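Notebook entry, 15 March 2020
Linen and Crockery Store, Cadwaladr House – review of glaze wear and washing practice
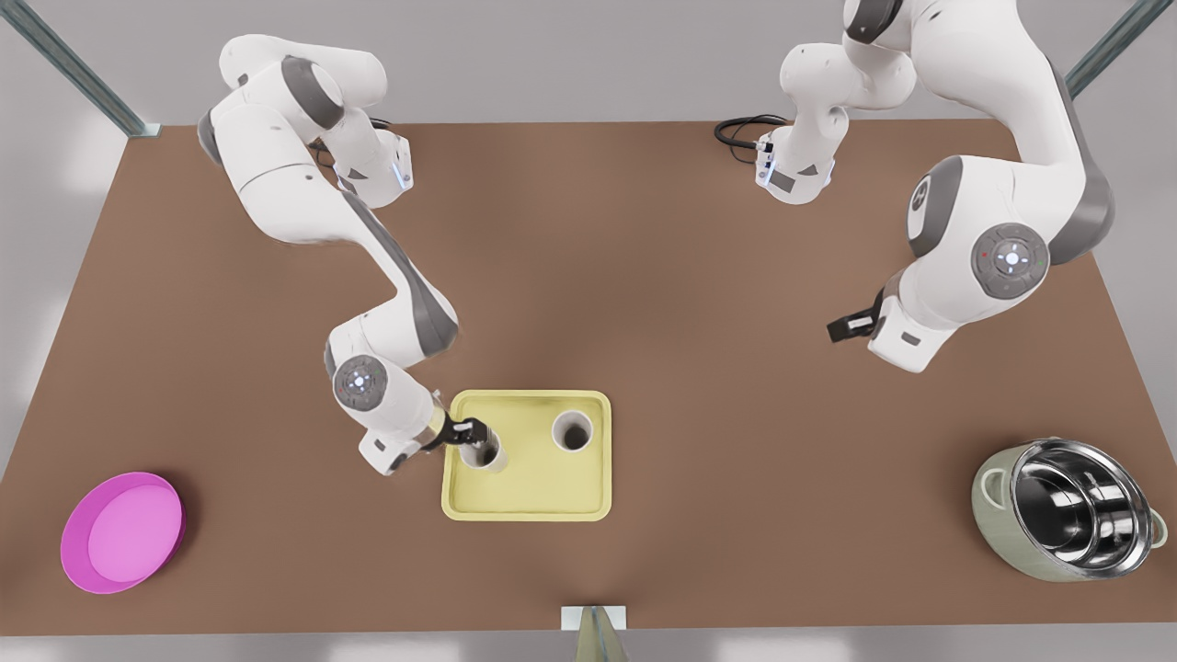 Fig. 1. Tray with two white cups, bowl and pot (computer rendering).

Purpose of this entry. To record the state of the tableware trial at the close of its second stage, and to set down the points on which colleagues have asked for a written view before the May order is placed. The entry follows the one made by Yulan Kang on the delivery of the Budesix ware and should be read together with it.

1. Background

The house replaced its older earthenware with a vitrified body supplied by Budesix. The change was made on grounds of chipping. Complaints in the first months concerned something else: grey marks on the inside of cups and on the wells of plates, which guests took for cracks or for dirt. The kitchen took them for scratches. Peiyu Lei examined several pieces under the bench lens and was satisfied that most of the marks stood on top of the glaze and had been left by cutlery. A smaller group of pieces showed true loss of surface, with a dull patch that caught the fingernail.

The two conditions look much alike under the strip light in the wash-up and have been recorded there under one heading. That practice should stop. A metal mark can be removed and a worn glaze cannot, and the store has been writing off sound ware.

2. Method

Cups and side plates were divided into two groups. Group A was washed with the present powder at the present dose. Group B was washed with the Esov liquid at the dose printed on the drum. Both groups went through the same machine, in the same racks, on alternate runs. The machine was drained and refilled between groups. The intention was 200 cycles for each group; Group A has completed them and Group B has not, for the reason given in section 4.

Rinse temperature was read at the dial at the start of each session. The dial has not been checked against a second thermometer and the readings are entered with that reservation. Water hardness was tested by Chunhua Zhong with strips from the usual box. The strips are within date.

Pieces were set aside at intervals, dried on the rack without a cloth, and looked at under the bench lamp with the light coming from one side. A soft pencil was drawn lightly across the glaze and wiped off with a damp thumb. Where the line stayed, the surface was entered as open. The test is crude but it is quick, and three of us working separately gave the same answer on all but a handful of pieces.

3. Observations

Group A. Loss of gloss is plain on the rims of the cups and on the foot rings. The wells of the plates are better than expected. Pencil lines held on the rims from about the middle of the run onward. The blue band on the side plates has gone slightly chalky. Jianhua Cheng considers that the band was under-fired at Budesix and would have gone in any case; a plate taken straight from its carton and never washed will be tested to settle this.

Group B. Gloss is good so far as the run has gone. There is a faint bloom on the outside of the cups near the handle, which comes away with vinegar and is therefore taken to be scale. Tea staining is heavier than in Group A. The kitchen will object to this and the objection is a fair one.

Metal marking appears in both groups to the same degree. It was removed from the trial plates with the cream cleaner and a folded cloth, two minutes to a plate. The green pads should not be used. Wanting Yan found that a single firm rub with one was enough to open the glaze on a saucer, and the saucer has been kept in the drawer for anyone who doubts it.

4. Interruptions and faults

The machine failed to drain on the Group B run and stood full overnight with ware inside. The cause was a label wound round the filter. All pieces in that load were withdrawn and will not be counted. The run resumed with replacements from the same carton, which have their own tally on the back page.

One rack was returned to the wrong shelf and a number of trial cups went out to the dining room. They are marked with a dot of red enamel under the foot. Most have come back. Colleagues on late duty are asked to look for the dot before putting cups away.

The log for the second week is in pencil and has been splashed. I have gone over the legible figures in ink and left the others blank.

5. Stock and cost

Ware on the shelves at the last full check stood at 673 pieces of all kinds, the trial pieces excluded. Nearly 3000 pieces pass through the wash-up in an ordinary week, and at that rate even a small difference in wear will show in the yearly order. I have not attempted to put a price on it here. The Esov liquid is dearer by the drum, and a comparison by the drum tells us little until the dose has been settled.

The quotation from Plodivov for plain white replacements has been received and filed. It covers cups, saucers and side plates only. Serving bowls would have to come from elsewhere. I would ask that no reply be sent until Group B is complete.

6. Interim view

The powder at its present dose is too strong for this glaze. Whether a lower dose would serve has not been tested, and it ought to be tried before the supplier is changed. Jianhua Cheng disagrees and would go over to the liquid at once. His note is pasted in on the facing page.

Write-offs for scratching should be suspended. Pieces so described are to go into the grey crate under the bench and will be sorted weekly.

7. Matters outstanding

Unwashed side plate, pencil test on the blue band – Jianhua Cheng.
Second thermometer for the rinse – Chunhua Zhong to borrow from the laundry.
Short run at half dose of powder, cups only – Peiyu Lei, after Group B.
Tea stain: soak in soda, then repeat the pencil test to see whether the soak itself does harm – Wanting Yan.
New filter basket. The present one is bent at the lip and does not seat properly.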